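Chapter 7
Timber in Service: Moisture and Movement

7.1 Introduction

Wood takes up water vapour from the air and gives it back again. A board that measures 600 mm across when it leaves the mill will seldom measure 600 mm across a year later, and a designer who treats the two figures as the same will meet split panels, jammed drawers and open joints. This chapter deals with the causes of that change and with the common ways of allowing for it.

The amount of water held in a piece of timber is given as its moisture content, defined as the mass of water divided by the oven-dry mass of the wood. A sample with an oven-dry mass of 500 g that holds 40 g of water therefore has a moisture content of 8 per cent. Values above 100 per cent are possible in freshly felled timber of low density.

Water is held in two ways. Free water fills the cell cavities and can leave without any change in the size of the piece. Bound water is held within the cell walls. When the cavities are empty but the walls are still full, the wood is said to be at fibre saturation point. Shrinkage begins only below this point – a fact that explains why green timber may lose much of its weight before any movement can be measured.
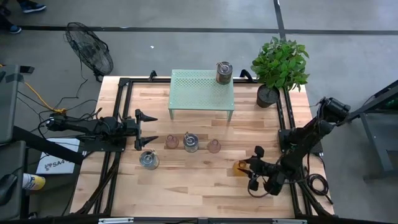 Movement is not equal in all directions. Along the grain it is small enough to be ignored in most work, even in a member 3000 mm long. Across the grain it is much greater, and it is greater along the growth rings (tangential) than at right angles to them (radial). The difference between the two causes flat-sawn boards to cup.

Gluing narrow strips edge to edge reduces the effect of cupping, as each strip is free to distort only over its own width. It does not remove the overall change in width. A glued top fixed rigidly to a metal frame is still restrained across the grain, and slotted holes or sliding brackets should be used at the fixings.

Section 7.2 sets out the method for finding moisture content by oven drying. Section 7.3 covers electrical meters and their limits. Section 7.4 gives the movement calculation used in the rest of the book, with a worked case for a workshop in which the heating is turned off in March.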